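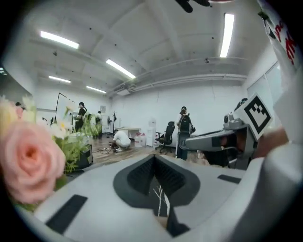

조화 장식 소품 정비 사업 중간 진행 보고
제출처: Perer 공간환경 지원 프로그램 운영팀
작성: Steltitz 소품관리 담당
보고 대상 기간: 2월까지

1. 보고 범위
본 보고는 Steltitz가 보유한 조화 소품의 분류, 재구성 및 배치 작업의 진행 상황을 정리한 것이다. 예산 집행 내역은 별도 서식으로 제출하며, 본문에는 집행률에 영향을 준 사항만 기재한다. 직전 보고에서 지적된 품목 코드 중복 문제는 3항에서 다룬다.

2. 수량 현황
계획 수량은 줄기 단위 2000본이다. 보고 시점 기준 분류를 마친 수량은 1689본이며, 이 중 꽃다발 또는 화병용 묶음으로 재구성한 수량은 682본이다. 나머지 분류 완료분은 색상별 보관함에 들어 있고, 묶음 구성안이 확정되는 순서대로 출고한다.
미분류분은 대부분 잔가지와 잎 소재이다. 꽃 소재에 비해 단가가 낮고 판정 기준이 단순하므로 다음 기간 초반에 일괄 처리할 예정이다. 1차 목표였던 재구성 1000본에는 미달하였다. 사유는 4항에 기재한다.

3. 분류 기준 및 대장 정리
분류는 주화, 보조화, 잎 소재의 3단계로 한다. 주화는 장미류, 보조화는 데이지류 등 소형 흰색 꽃, 잎 소재는 넓은 잎과 가는 풀잎을 각각 구분한다. 색상은 분홍, 크림, 흰색, 기타로 나누고, 분홍은 농도에 따라 두 단계로 다시 나눈다.
초기 대장에서는 연분홍 장미와 크림색 꽃이 동일 코드로 입력된 경우가 있었다. 해당 코드는 폐지하고 신규 코드를 부여하였으며, 기존 라벨은 보관함 단위로 교체 중이다. 소재 공급사 Vuvance의 품번은 참고란에만 남기고 관리 코드로는 쓰지 않는다. 동일 품번이라도 입고 회차에 따라 색조 차이가 있어 실물 대조를 우선한다.

4. 재구성 작업
표준 구성은 주화를 중심에 두고 보조화를 한 단 높게, 잎 소재를 바깥쪽과 뒤쪽으로 펼치는 방식이다. 초기 시안은 보조화의 줄기가 지나치게 짧아 주화에 묻히는 문제가 있었고, 줄기 길이를 늘린 수정안으로 대체하였다. 수정안 적용에 따라 이미 묶은 물량 일부를 해체하였으며, 이것이 1차 목표 미달의 주된 원인이다.
고정 방식은 철사에서 종이 피복 타이로 변경하였다. 철사 고정은 재해체 시 줄기 피복이 벗겨지는 사례가 있었다. 변경 이후의 단가 상승분은 소모품 항목 내에서 흡수 가능하다.

5. 공간 확인
색조는 넓은 개방형 실내의 형광등 조명에서 확인하는 것을 원칙으로 한다. 백색 천장과 벽면에서는 연한 분홍이 흐려 보이기 쉬우므로, 농도가 낮은 주화에는 녹색 잎의 비중을 높이는 조건을 구성표에 추가하였다.

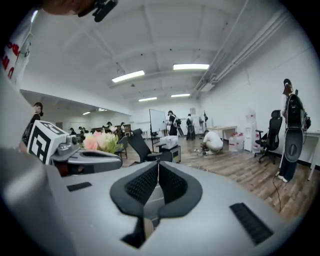
그림 2. 형광등 조명 개방형 실내의 연분홍 꽃다발. 녹색 잎과 흰색 잔꽃을 함께 구성함.

확인 항목은 원거리 식별성, 잎과 꽃의 색 대비, 통행 방향에서의 가림 여부이다. 화이트보드와 책상이 놓인 실내에서는 높이가 큰 묶음이 시야를 가릴 수 있어, 회의용 구역에는 낮은 구성을, 벽면 및 수납장 주변에는 높은 구성을 배정한다. 최종 배치도는 구역별 담당 부서의 회신을 받은 후 확정한다. 현재 회의용 구역의 회신이 남아 있다.

6. 미결 사항
가. Trịnh 측 추가 납품분의 색상 견본이 도착하지 않았다. 견본 확인 전까지 크림 계열 묶음의 신규 제작은 보류한다.
나. 보관함 라벨 교체는 분홍 계열까지 완료되었으며 흰색 계열은 진행 중이다.
다. 먼지 제거 주기는 잠정적으로 월 1회로 두었다. 천 소재 꽃잎은 건식 솔질만 허용하며, 세척제 사용 여부는 공급사 답변을 받은 뒤 정한다.

7. 차기 계획
미분류분 처리를 우선 완료하고, 수정안 기준으로 재구성을 재개한다. 재구성 목표는 1000본을 유지하며 별도의 증액은 요청하지 않는다. 다만 보관함 추가 구입을 위해 비품 항목에서 소모품 항목으로의 일부 전용을 신청할 예정이며, 신청서와 수량 대장 사본은 다음 보고에 첨부한다.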